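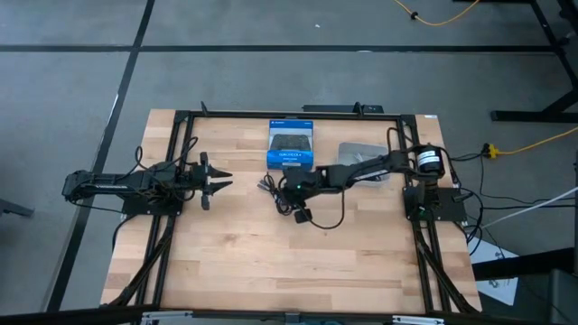

4. Finishing and Maintaining the Work Surface

This section covers the first oiling of a Stokstead solid wood top, routine care, and spot repair. Read it through before opening the oil. Assembly of the base is covered in Section 3. Replacement parts are listed in Section 7.

4.1 Before you start

Tops ship sanded but unfinished. Leave the top flat in the room where it will be used for 2 days before oiling, with both faces open to the air. Do not stand it on edge or lean it against a wall during this time.

You will need:
Hokel Surface Oil, 300 ml can
Fine sanding pad (supplied)
Lint-free cotton cloths
Nitrile gloves
A metal container with a tight lid, for used cloths

CAUTION: Cloths soaked in oil can heat up and catch fire without a flame or spark. Put used cloths in the metal container, cover them with water, and close the lid. Do not leave them folded or piled on the bench or in a trash can.

CAUTION: Open a window or run an exhaust fan while applying oil. Keep the can away from pilot lights and space heaters.

4.2 First oiling

1. Disconnect and remove any lamps, vises, or clamps attached to the top.
2. Sand the top lightly with the supplied pad. Work along the grain only.
3. Vacuum the surface, then wipe it with a dry cloth. Do not use a damp cloth at this stage.
4. Stir the oil. Do not shake the can.
5. Pour a small amount onto a cloth and spread it along the grain in a thin, even coat. Begin with the underside.
6. Coat all four edges. End grain takes up more oil than the faces and may need a second pass right away.
7. Wait 20 minutes, then wipe off all oil remaining on the surface. Any oil left standing will dry sticky.
8. Turn the top over, resting it on padded supports, and repeat steps 5 through 7 on the upper face.
9. Let the top dry overnight.
10. Apply a second coat to both faces and all edges.

Note: One can covers both coats on tops up to size B. Size C and larger tops require two cans.

Note: The color will deepen with the first coat. Differences between neighboring strips become easier to see and are not a defect.

4.3 Curing

The surface may be used lightly the day after the second coat. Full cure takes longer. Until then, do not place rubber feet, wet glasses, or plastic mats on the top, and do not cover it.

4.4 Routine care

Dust with a dry cloth. For dirt, use a cloth wrung out in water with a little dish soap, then dry the surface at once. Do not use ammonia, bleach, scouring powder, or steam.

Apply one maintenance coat every six months, or sooner if water no longer beads on the surface. Follow steps 3 through 7 of Section 4.2. The underside needs oil only at every second maintenance coat.

4.5 Spot repair

Water rings: Sand the ring along the grain with the fine pad, extending a hand's width past the mark. Vacuum and oil the area.

Shallow dents: Lay a damp cloth over the dent and touch it with a warm iron for a few seconds. Let the wood dry fully before checking the result. Repeat if needed, then sand and oil.

Sticky patches: Rub with a cloth and a small amount of fresh oil until the old oil softens. Wipe dry.

Open joints: Do not fill. Check that the mounting screws are seated in the slotted holes and can move as the wood shrinks and swells. If a gap stays open through a full heating season, contact Soltovik service and quote form 1639 along with the batch code stamped on the underside.

4.6 Seasonal movement

The top will widen in humid weather and narrow in dry weather. Screws in the slotted brackets should be snug, with the washer just able to turn by hand. Check them each June and again after the heating has been turned on.

Section 4 revised Dec 6, 2024. Technical review: Gizella Virág.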